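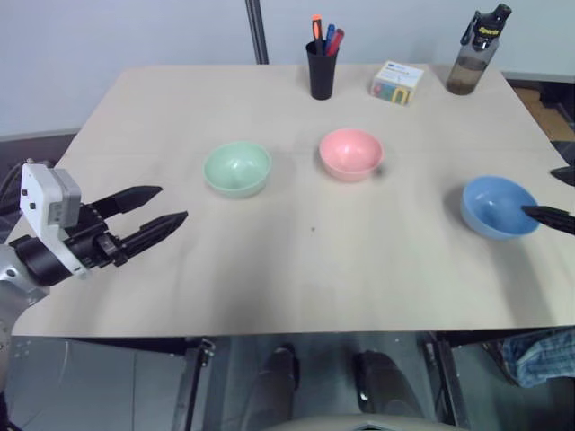

A light blue bowl on the beige tabletop.

Nidusgate: The Complete Series (6-Disc Box Set with Episode Book)

Format: DVD, widescreen
Discs: 6
Running time: 953 minutes, plus extras
Book: 200 pages, softcover
Subtitles: English, Spanish
Region: All
Publisher: Zollar Home Video
Availability: In stock
Page last updated: 7 July 2021

If you have been on our mailing list for any length of time, you know we have been talking about this one for what feels like forever, and we are so happy to finally have it on the shelf. Nidusgate ran late at night, moved time slots more often than was good for it, and then more or less vanished. It never got a proper home release. People wrote to us asking for it, and we wrote to other people asking for it, and for a long while all any of us had were old tapes with the weather crawl running across the bottom of the best scenes.

For anyone who is new to it (lucky you!), Nidusgate is an hour-long drama set in the harbor town of Onusthorpe, where the night ferry comes in one evening with all its lights on and no passengers. The first season is mostly the mystery of the ferry. After that it loosens up and becomes a show about the town, with the diner, the radio station, the two feuding hardware stores, and the lighthouse keeper who will talk about anything except the one thing you want to ask. It is funnier than you would guess from the box art, and the winter episodes are still some of the coziest television we know of, even the scary ones.

What's in the box

All of the episodes are here in their original broadcast order, including the pilot in its longer version. The shorter pilot, the one that most stations ended up using for reruns, is on disc six with the extras, so you can compare them if you are that kind of viewer. We are, and the diner scene is much better in the long one.

The picture was transferred again from the best tapes and film elements that could be found. Please go in with fair expectations. The outdoor scenes look lovely, with real color in the water for the first time, but a few of the nighttime interiors in season two were shot on tape and they are still soft. The sound is cleaned up throughout. If you remember having to ride the volume button during the foghorn scenes, you can put the remote down now.

Music is always the first thing people ask about, so let us get right to it. Every song is intact except one. The jukebox number in "Low Water" could not be cleared and has been replaced by an instrumental in a similar mood. The closing theme, "Khúc," is here in full on every single episode, including the season finale where the network used to talk over it.

The episode book

We could go on about the book all day. It runs 200 pages and gives each episode its own entry, with a summary, notes on the filming locations, continuity slips, and a stack of behind-the-scenes stills, many of them printed here for the first time. There is a fold-out map of Onusthorpe inside the back cover, drawn from the one that hung in the writers' room, and it settles the old argument over which side of the canal the radio station is on.

A friendly warning: the summaries give away everything, right down to the ferry. If this is your first trip through, leave the book in the box until you are done with disc three at the very least.

Extras on disc six

The shorter rerun pilot
A reel of flubbed lines, mostly from the diner
Deleted scenes from seasons one and two, with time codes still showing
Original network promos
"Building the Harbor," a making-of piece about the water tank set
Photo gallery with the season three stills

The promos are worth your time even if you usually skip that kind of thing. There is one for the lighthouse episode that makes it look like a completely different show, possibly a romance.

About the first pressing

The first pressing is 600 sets, and each one in that run comes with a reproduction ferry ticket tucked into the front of the book. When those are gone the set will stay in print without the ticket. The discs, the box, and the book are the same in both, so please don't feel you have missed out on the show if you end up with a later copy. We can't set particular tickets aside or pick one out for you.

A second pressing is planned for November. If the listing shows as out of stock when you visit, add your email address to the waiting list with the button under the price and you will get a note as soon as we have more.

Shipping and packing

The box is heavier than it looks, mostly on account of the book, and we ship it in a double-walled carton with padding at the corners. Orders placed before noon usually go out the same day. We combine shipping with anything else in your cart, apart from posters, which travel in their own tubes.

If a disc arrives loose in its tray, try it before you worry. The hubs on this set are a little gentle and the discs can pop off on a bumpy truck ride, but they are most often perfectly fine. If one skips or won't load, write to us with your order number and tell us which disc it is, and we will send a replacement for that disc without asking for the whole set back.

Questions we get a lot

Will it play on my player? Yes, the discs are coded for all regions. Some older players outside North America may have trouble with the video standard, so check your manual if yours is getting on in years.

Is there a Blu-ray coming? Not that we have heard. So much of the show was finished on tape that there may not be a great deal to gain.

Does it include the reunion special? Sadly, no. The special was made by another company and the rights sit somewhere else entirely. We would love to carry it if it ever comes out.

Can I buy the book by itself? Not at the moment. It was printed to fit the box and is only sold with it.

Are there commentaries? There are none on this set.

You may also like

Nidusgate: Music from the Series (CD, includes the long version of "Khúc")
Onusthorpe Harbor Diner mug, 12 oz.
Night Ferry poster, rolled
Season One script reprint, spiral bound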